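Gelia Paddle Forum > Lessons and Clubs > First sit-on kayak course, Tarside or Zapata?

mudlark70
30 December 2023
Looking to book a beginner kayak course for April. Never paddled before apart from a rental on vacation. Two places within driving distance: the two-day course at Tarside, and the one run by Zapata on Lurnitton reservoir. Tarside is cheaper but it's on the river. Anyone done either?

slackwater
Did Tarside two years ago. Good instructors, small groups. The river there is slow unless it has rained all week. You spend the first morning on strokes and getting in and out, then a short trip down to the weir and back. Wetsuit and buoyancy aid are included but bring your own shoes.

pennyboat
I'd go to Lurnitton. Flat water, no current, and you can stop when you get tired without drifting off anywhere. Zapata caps the groups at 12 with two instructors. In April the water is cold at both, so pay for the drysuit if they offer it.

slackwater
Flat water yes, but it's wide open. When the wind gets up on that reservoir beginners end up pinned against the dam side and the instructors spend the afternoon towing. Seen it happen more than once. A slow river with trees on both banks is easier.

pennyboat
They move to the north inlet when it's windy. Have done for years.

oar_less
Do both of them let you practice capsizing? That's the bit I'd want before paying for anything. I did a course elsewhere where they talked about it on the bank for an hour and never got us wet.

slackwater
Tarside does, end of day one, so you can go home and get warm after.

pennyboat
Zapata does it too, on the second day. Also, for anyone going for the whole day at either place, take a hot drink and something to drink it from. The cafe at Lurnitton is closed until May. I keep a couple of plastic cups in the car. 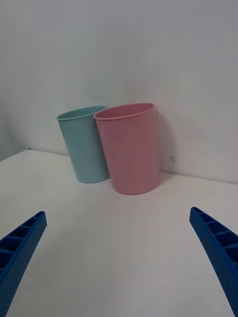
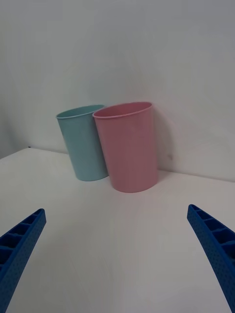
Light blue one and pink one.

Flask, spare socks, a wool hat and a towel bigger than you think you need. Put the dry clothes in a separate bag and leave it in the car. Parking at Lurnitton is on the grass by the sailing club and it gets soft, so stay near the gate.

mudlark70
Thanks all. Is there a big difference in what you come away with? Tarside mentions a certificate.

oar_less
The certificate only matters if you want to join a club that asks for one. Mine didn't. They took me out for a session and decided from that.

slackwater
Disagree, some rental places ask for it as well. I've been turned away without one.

pennyboat
Never been asked once, and I've rented all over. Zapata will sign you off on the same strokes anyway if you ask when you book.

mudlark70
Leaning toward Lurnitton then, mostly because I'm nervous about moving water. I'll call them after New Year and ask about the drysuit and the north inlet.

slackwater
Fair enough. Ask what happens if they cancel for wind, too. Tarside gives you another date.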